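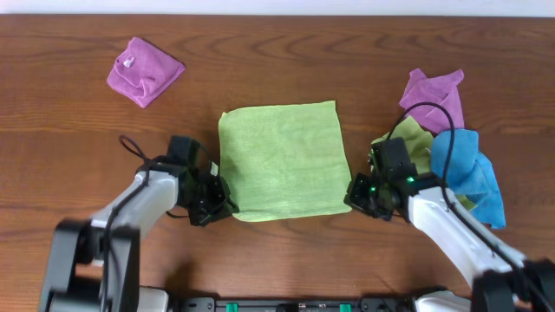

Splitting the fold policy from the phase tracker

Jan 2, 2021

The cloth folding stack has had one recurring problem since June, and I spent the quiet week fixing it. The controller didn't know which part of the task it was in. It had a learned policy that took camera input and joint state and produced action chunks, and whatever "phase" existed was buried in the weights. When a run went wrong, the logs gave me joint positions and not much to reason with.

The task is a loop. Take a cloth from the pile on the right, spread it in the middle, fold it, put it on the left, go back to the pile. The moment before the first fold is the one I care about most: green square flat on the wood, a gripper at each side, left fingers at or nearly at the edge. A few soft wrinkles are fine at that point. A corner turned under is a failure, and the old policy would fold over it without hesitation.

Phase tracker

The new process is called Essien. It runs beside the policy and does no motion of its own. It takes the head camera image and both gripper states and publishes one of five labels: pick, spread, align, fold, place. The policy receives the label as an extra input. Labels change only after 12 consecutive agreeing predictions, which costs some latency but stops the flicker between spread and align that made my first version useless.

Most of the trouble was in segmentation. The center cloth is lime green, and the pile often has a pale green one of similar tone in it. With the right gripper lined up at the edge of the center cloth, it overlaps the pile from the head camera's point of view. My color mask merged the two cloths through the gripper and reported one very large, badly shaped object. The aspect check failed, the tracker fell back to spread, and the arms went off to flatten something that was already flat.

I tried three fixes:

1. Tighter hue bounds. Worked in the morning, failed after lunch when the light on the table changed.

2. A fixed region of interest around the center. Worked until a cloth was spread slightly off center, at which point it clipped a corner and called it a fold.

3. Projecting the gripper geometry into the image from forward kinematics and treating that area as unknown instead of filling it. Connected components no longer bridge across it. This is the one I kept.

The third needs a decent camera calibration. Mine had drifted, so I redid it with 60 poses and dropped the ones with bad board detections. The cables are not in the model, and the loop over each arm still cuts across the image. For now I mask a padded strip along each upper arm. It's crude and it throws away part of the pile, but picking doesn't need the whole pile, just one graspable ridge.

Timing

Camera to label is 37 ms on the workstation. The policy runs slower than that, so the tracker is never what it waits for. Clock offset between the two arm controllers was a bigger issue. I now stamp everything on receipt in Hakuvholm (the message bridge) and ignore the device clocks.

Replay

I also added label playback to Gister, my log viewer. It draws the phase as a colored bar under the two gripper traces, and I can drag to any transition and see the image that caused it. I relabeled some 600 transitions this way over three evenings. A fair number of the old labels were wrong, mostly align marked too early, with one gripper still traveling.

Still open

Place has no check on the existing stack position. It uses a fixed target in the upper left, so a second bundle goes down on the first with whatever offset the grasp left behind.

Recovery from a missed left grasp returns to align, but the policy sometimes repeats the same miss. I want to add a small lateral offset on retry.

The tracker config is in the Stostcombe repo under the phase branch. The calibration script needs cleanup before I merge it.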